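Setting up a tabletop sorting task for the club

Posted 2020-11-13 by Nisha Vishwakarma, Titdale Robotics Club

These are the steps we use at Titdale when a new group takes over the sorting task. Allow 90 minutes the first time. You need two people, one at the laptop and one at the table, and they swap halfway through.

What you need

The robot, charged and parked
A table with a surface that is not shiny
A screen or curtain to go behind it
A crate of household objects
Masking tape
The log book

Step 1. Park the robot

Push the robot up to the long side of the table until the tape marks on the floor line up. Lock the base. Check that both arms can reach the middle without the elbows touching the table edge. If they can't, lower the table one notch and check again.

Step 2. Sort out the cables

Run them along the floor and keep them clear of the place where the second person stands. Do not coil them under the base.

Step 3. Start the software

Open the Jeltgate folder on the laptop and run the start script. It takes a minute or so. When the status line goes green, send both arms to the ready pose. Keep one hand on the stop button while they move. If an arm stops short, press stop, move it back by hand and send the pose again. Two tries is the limit, then fetch Mercedes Villanueva or me.

Step 4. Set the speed

Beginners use speed 9. The slider goes up to 99 and you will not need that. Write the speed in the log book before the first run.

Step 5. Lay out the objects
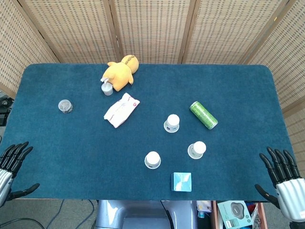

Choosing objects is where most groups go wrong. They pick boxes of one size, the gripping code works on all of them, and then it fails on the first soft thing it meets. Mix hard and soft, and put some things down lying over. A can on its side, like the green one, needs a different approach from a bottle standing on its base. Three white bottles of much the same look are a good test too, and so is a pack of wipes, whose edges are hard for the vision code to find. Leave finger room between most objects, but let one pair touch, as the yellow plush toy and the little lidded cup do. Spare items stay in the crate on the floor.

Step 6. Run and record

Give each object one attempt. Write down the object, which hand was used, and one of three results: lifted, dropped or missed. Do not nudge anything between attempts. If something rolls off the table, mark it as missed and leave it out until the next layout.

The Szczepańska group got to 565 logged attempts last term, and their sheets are in the Belteck binder if you want to see how to fill in the columns. New sheets are in the same binder, at the back. Hand yours in before the December session.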